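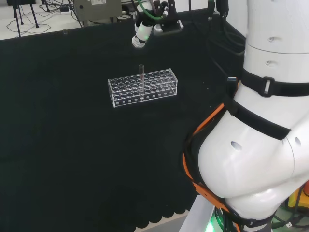

June
From the newsletter desk, Siltthorpe Garden and Allotment Society

When I moved to Siltthorpe I knew very little about soil. In the country where I grew up my grandmother had a garden, but she never spoke about acid or lime. She put the plants where her mother had put them, and they grew. My first plot on the Mackay side gave me small yellow beans and one good cabbage, and I decided I must learn what is under my feet. The first lesson I took was the jar test, and the jar does not need to be large. A single clear tube with a rounded bottom, standing upright in a see-through rack, will do for a small sample, and a black cloth under it is a help to the eye when you look for a pale layer. I use an old jam jar at home. The idea is the same.

Take soil from the depth of your hand, not from the top where the compost lies. Remove stones and roots. Fill the jar to one third, add water almost to the top, and put in a small drop of dish soap. Close it well and shake until your arm is tired. Then leave it on a shelf and do not touch it. The sand falls first, in a minute or so. The silt needs a few hours. The clay can need 2 days, and in my case the water was still cloudy after this and I had to wait longer. I had a thick band of silt, a thin band of sand, and on top a gray layer of clay that I could mark with a pencil on the glass.

This explained many things to me. Our plots near the drain were river land before, and silt makes a crust after heavy rain. The small seeds cannot push through it. I had blamed the seed company for two springs. Now I cover the row with old compost in place of the soil I have dug out, and the carrots come up much better. They are still not straight, but they come.

The second lesson is the acid test. You can buy a simple kit with powder and a color card, and the society keeps two of them in the cupboard of the Gastell hut, next to the seed potatoes trays. Please put them back closed, the powder goes hard in damp air. Mix your sample from five places on the plot, because one corner can be very different from another. My corner by the old bonfire was far on the lime side, and the rest of the plot was slightly acid. If I had tested only the bonfire corner I would have made a wrong decision for everything else. Use rainwater or distilled water for this test. The tap water in Siltthorpe is hard and it moves the result.

I want to say something about lime, as every autumn I see white bags going through the gate. Lime is useful for cabbages and sprouts, and it helps against clubroot, which we have on the lower plots. But potatoes get scab in it, and blueberries suffer very much. A neighbor gave lime to her whole plot each year for 17 years, because the man before her told her to do so. When she tested it last spring the color went off the end of the card. She has stopped now, and grows very nice lavender there while she waits.

For those who have heavy clay, and I think this is mostly the Estow end, the old advice to add sand is risky. A little sand with clay becomes something like brick. You need leaf mold, compost, or well rotted manure, and you need it for several years. Spread it in the fall and let the worms carry it down. Please do not walk on the bed when it is wet. I put down boards, and I have learned to reach far.

For those on sand, the same leaf mold is the answer, which surprised me when I first read it. It holds water in the one soil and opens the other. The society's leaf pile is behind the Gastell hut and it is free for members, but take from the left side only. The right side has last fall's leaves and they are not ready.

We will have a soil morning later this month at the hut, starting at 8. Bring a sample in a clean bag or yogurt pot, with your plot number written on it, and a jar with a lid if you have one. You can make the jar test with us and carry it home to settle – hold it upright on the way, please, I speak from experience with my car seat. We will also do the acid test for anyone who wishes. There is tea, and a box for coins beside the tea.

If you cannot come, you can leave your sample in the blue crate inside the door, and I will write the result on your pot. Please allow more than 5 days in a busy month. I cannot tell you from a pot if your soil has enough food in it for tomatoes. For this you must send it to a laboratory and pay, and I have not done it myself.

One more request. Several members asked me if they should dig in fresh grass clippings. In a thin layer on top, yes, around beans and squash. In a thick layer it becomes slimy and smells, and the slugs have a holiday. Let it dry in the sun for an afternoon first.

The water tank on the Mackay side is repaired, and the hose has returned. Please turn the tap fully to the right when you finish.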